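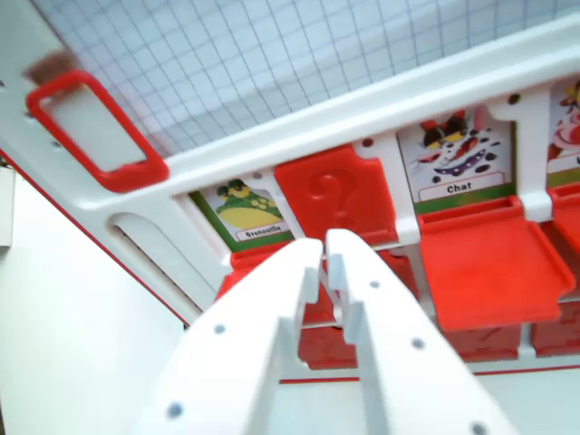 October 2019

Rain all day so I gave up on the garden and tackled my Thai homework instead (two pages, took me two hours!). Lamai says my tones are getting better but I think she's being kind. Then Renata rang from Flitley, full of cold, and we nattered until the soup boiled over. Spent ages scrubbing the hob. I've been meaning to book the train up to see her since August and it's gone up to £110 now, cheeky so-and-sos. Might just drive. Beans on toast for tea, then bed with my book.

2 comments
Share

Recent entries
Dexter's leaving do
Plums, plums and more plums
A 500-piece jigsaw with a bit missing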